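Filed under: Diary, Bread & Baking

Dec 5, 2025

The rye worked! I am writing this with a slice in my left hand and butter on the space bar, so forgive anything odd. After all those bricks in September (the birds got most of them, and even the birds took their time) I have a loaf with a proper crumb, a crust that crackles when you squeeze it, and that sour smell that goes right up behind your eyes.

So, what changed. I stopped feeding the starter at night. Lorna Nisbet told me months ago to feed it in the morning and use it the same day while it's still climbing, and I nodded and went on doing it my way, as you do. This week I was home with a cold and had the jar next to me all day, so I fed it at breakfast and just watched. It doubled before lunch. By two it had a dome on top like a mushroom. I mixed the dough right then, in my bathrobe, sneezing into my elbow.

The flour was the Gillies dark rye, stone ground, the one in the paper sack that always leaks a bit on the shelf. I used half that and half plain bread flour. Water at 93 degrees, checked with the candy thermometer, and 100 grams of starter. Salt, caraway, a spoon of molasses from the jar Elspeth Pollock brought me from Stidilby. That molasses is wonderful stuff, almost smoky, and I've been putting it in everything, including last night's beans and a cup of coffee I won't be repeating.

Rye dough is such a funny thing. You can't knead it, you sort of plaster it. I used to fight with it and keep adding flour until it behaved, and I think that's where the bricks came from. This time I left it sticky, wet my hands and scraped it into the tin with the back of a spoon. Smoothed the top, dusted it, and let it be until I saw little pinholes coming through the flour. Then into a very hot oven for a bit, and turned down for another 40 minutes. The whole house smelled like the bakery in Kutenia where Euan Shearer and I used to buy the heel ends for pennies and eat them on the sea wall. I called him to tell him and he wanted to know if I'd save him an end. I have not saved him an end. (Sorry, Euan. Next one!)

The hardest part was waiting to cut it. Every book says a day. I lasted until the evening, wrapped it in a dish towel, unwrapped it, knocked on the bottom, wrapped it again, and then gave up and got the knife. A tiny bit gummy right in the center, and I didn't care at all.

Ate it first with just butter. Then with butter and pickled herring. Then with the carrot soup I'd made for my cold, which was better than carrot soup has any right to be, lots of ginger and a squeeze of orange. I'd like to try the heel toasted tomorrow with a fried egg on it.

Things to try next time: scald part of the rye with boiling water the night before, which Muammer Gündoğdu swears makes it sweeter and keep longer. Sunflower seeds on top. A bigger tin. Also I need to write the feeding time on the jar lid in grease pencil so I stop guessing.

Still snuffly. Going to bed with the window open a crack and one more slice.

3 comments

Emiliano Sepúlveda
Made mine from your September notes and got a brick too, so I'm very glad to read this. Trying the morning feed this weekend!

Elspeth Pollock
There's plenty more molasses where that came from. Please keep it out of the coffee.

Muammer Gündoğdu
Scald it! You'll never go back.

We use cookies to remember your settings and count visits. Accept / Manage preferences
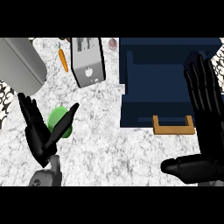 How do I know when a rye loaf is ready to go in the oven?

Look at the floured top instead of the height. Once small pinholes and fine cracks show across the surface, put it in a hot oven right away, as rye left too long tends to sink in the middle.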